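Participants wanted: teleoperating a simulated home robot (paid, remote)

Flendari is looking for people to drive a robot around a simulated house from their own desk. No robotics background needed. Steady hands help, patience helps more.

What we're after. We have a method for cleaning up demonstrations before a policy is trained on them. Short version: people pause, back up, go in crooked, try again. Most pipelines throw those runs away. Ours keeps them and re-weights each segment by how much it moved the task along. In the first round we collected 1256 demos, and the policy trained on everything, re-weighted, finished 70 percent of door tasks. Same policy trained on the hand-picked clean runs only: 46 percent. Same network, same training budget. We want to know if that holds with new operators, so round two needs 3000 demos from people who have never seen our interface.

Doors are the bulk of it. Reach the handle, get the fingers on it, open, go through. You work from the robot's own viewpoint, which tilts a lot, and you get used to it or you don't. There's a practice house, take as long as you want in it.
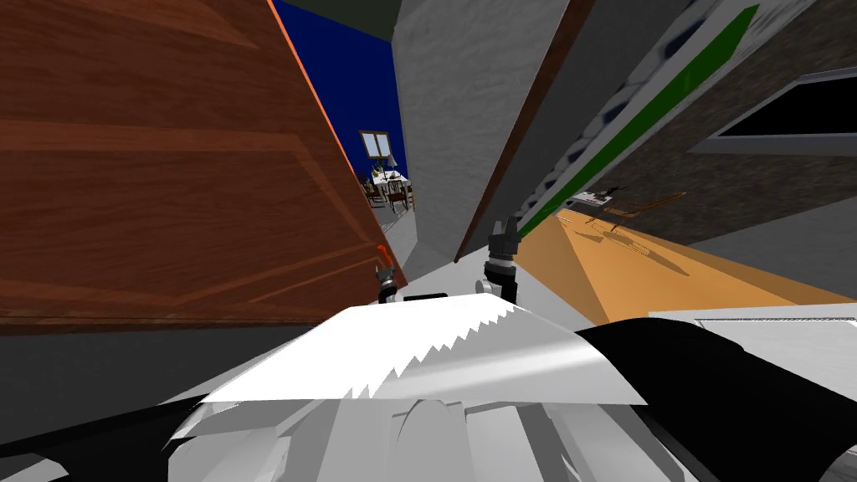

Mirko Santoro wants it added that the 70 percent came from houses the policy had already seen, and that it did worse in new floor plans. Fair. The new-layout numbers are in the round one write-up, ask and we send it. Part of the reason for round two is to get more layouts in.

What you'd do
- one practice session, then four recorded sessions, 90 minutes each
- door tasks first, kitchen and counter tasks after
- short form after each session (what was annoying, what was confusing)
- no redoing a run because it looked ugly. Leave it. We need the ugly ones, that's the whole study

What you need
- a desktop or laptop that can run a browser simulator, wired internet strongly prefered
- a mouse and keyboard, we mail you the hand controllers and a return label
- 18 or over, OK reading instructions in English
- no previous teleoperation work with us or with Etden (they ran the pilot)

Gaming experience is fine, no gaming experience is also fine. We are balancing the groups so please tell us the truth on the form. People who get motion sick from first-person games should probably skip this one.

Counter tasks run in the same house with one gripper doing the work. Approach angle is what we look at here. Some operators line up square and go in slow, others swing in from the side and correct late. Both get recorded, neither is wrong, and you will not be told which one the weighting likes untill after your last session.

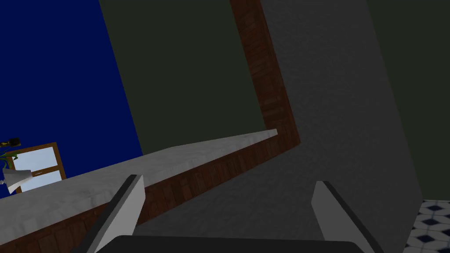
Open gripper near the kitchen counter, simulator view.

Pay is per session, same rate for everyone, and practice is paid too. Quit partway and you still get paid for the sessions you did. Not based on how well you score.

Data: we record the controller input, the simulator state and your form answers. No webcam, no microphone. Names are kept apart from the runs. You can pull your runs any time before the data set is frozen at the end of January.

To apply: fill in the sign-up form on the Gustero page, pick two time slots, put "round two" in the subject box. Sunday slots go quick. If the form hangs, reload it, your answers are saved. Replies go out in the order we get them.

Questions about the method go to Mirko Santoro, questions about controllers and shipping to the Khunthong desk. Use the contact box on the same page for both.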